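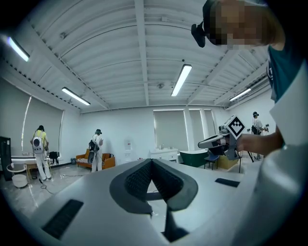

How many hand-held gripper sets should we order for the first budget year?

Order one pair per operator who will be working at the same time, plus one spare pair for every room. Sites that share pairs between shifts should still count by the busiest hour of the day.

Section 2. Planning your purchase

This section applies to the Faltiva hand-held kit, sold through Pellton. Complete it before you request a quote. Prices are on the separate sheet dated 3rd February and hold until the end of August.

1. Write down how many operators will work at once. Each operator needs a left gripper, a right gripper and a head strap. Left and right units are priced separately, so check that the quote lists both.

2. Add marker parts. Replacement markers come in packs of 13. One pack is enough for most rooms for a year.

3. Walk the room and mark every wall outlet on a floor plan. Allow one power strip for each work area and one for charging.

Note: Power strips, extension cords and floor cord covers are not in the kit. Put them on their own budget line. Buyers leave this line out more than any other.
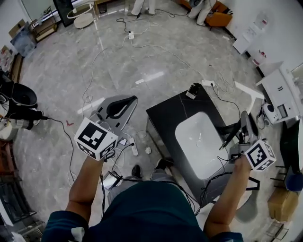
4. Measure from each outlet to the place where the operator will stand, then add 7 feet for slack. Order cords to that length -- long cords left in coils end up underfoot.

5. Set aside money for furniture and fixtures. Used items are fine. A sink cabinet or a sofa does not need to be connected or new, but it must stand level.

6. Decide on storage. One full kit recorded every day fills a 2000 GB drive sooner than most buyers plan for, so price a second drive now.

Caution: Do not plug one power strip into another. If the outlets do not reach, get a price from an electrician and add it to the plan.

Caution: Do not order third-party batteries to save money. The Vukbridge charger rejects them, and they cannot be returned once opened.

7. Send the finished sheet to Settimio Sartori at the Ruggiero order desk. Include the floor plan and the name of the person who will sign for delivery. Changes after the quote is signed are billed as a new order.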